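Subject: Re: [home-machines] So can they do chores yet or not?

On Sunday somebody on this list wrote:

> I keep reading that we're a year out from a machine that tidies
> a house. I'd settle for one that wipes a table and picks things
> up off the floor. Is anybody close, or should I quit saving?

Keep saving, but don't order anything yet! I spent 4 days at Mudby watching the Brallo people work on pretty much that list (clear the table, pick stuff up, put it on a shelf), and I came home both more impressed and more grumpy than when I left.

The picking up part is getting good. They'd logged 1115 pickups by the time I showed up, and 27 of those were flat things lying on a smooth floor — the kind you get a fingernail under without thinking. Those are still miserable. A finger with a rounded tip just wants to push them along.

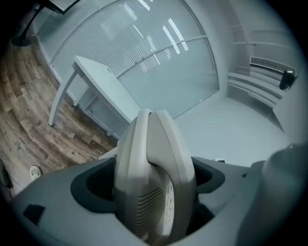 Tables are easier, as long as what's on them stands up. Shelves are so-so. Long low ledges are fine, but anything up high and the arm gets slow and nervous, and I could've put away a whole load of groceries while it made up its mind.

Wiping, well. It wipes. It also wipes the same spot over and over and skips the corners, same as my kids did — so maybe that counts as human level?

Has anyone tried the Valtonen one at home?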